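Ticket 193: speech transcripts on the campaign site drifting out of step with the video

Right, I'm picking this one up because I've been shouting at it since breakfast and I may as well write down what I've tried. I run the speeches section for the Nestura ward campaign (candidate speeches, debate clips, hustings, that sort of thing) and our transcripts are going wrong in a really irritating way. You click a line in the text and the video is meant to jump to it. For the first few minutes it does, lovely. Then it starts sliding, and by the end of the Kermani town hall speech it's landing 12 seconds late, right in the applause!

**What I've checked so far**

- Same thing in two browsers, and on my phone.
- Short clips are fine. Anything under six minutes behaves itself.
- The words are all correct, it's only the timings.
- Cleared the cache, twice, the second time out of spite.

I did wonder if it was the Nelto caption tool, as we moved over to that in July. So I took the old housing speech, which was captioned before the move, and tried that. No drift at all. Then I ran the very same speech through Nelto and uploaded it as a test page, and there it was, late by the end. So it's something in the new captions, or in how our site reads them.

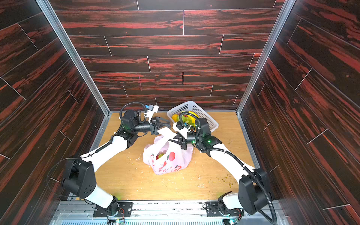

*Two robot arms and a basket of fruit.*

**Update, 11.40**

Bit of progress. I opened both caption files side by side in a plain text editor (not my idea of fun) and the start times match all the way down to the first big round of clapping. After that, every line in the new one is later. There are 4 long applause breaks in the housing speech and the gap gets bigger after each of them. So Nelto seems to be adding a little pause whenever the crowd gets going, and the pauses pile up.

That would explain why the short clips are all right, they're mostly straight-to-camera bits with no audience. It also explains why the Emo debate page looked fine when I tested it last week. The chair had asked everyone to hold their applause until the close, bless them, and they did.

**Update, 14.15**

Found a setting called "pad non-speech sections", which was ticked. I certainly didn't tick it! Unticked it, ran the housing speech again, and the last line now lands bang on "thank you and good night". Tried the Kermani one too and it's good right through to the end, including the awkward bit where the microphone dropped out and he had to repeat the bus fares promise.

**Still to do**

- Redo the rest of the speeches we've put up since July. I'll start with the ones people are quoting from.
- Check the share links. If somebody copied a link to a line while the timings were off, it'll still point to the wrong moment, and with the opposition picking over every word of the bus fares bit I'd like those sorted first.
- Ask support whether the box ticks itself again after an update.

Leaving this open until the share links are done. If anyone spots a page that's still out, please add it below with the name of the speech and the line you clicked.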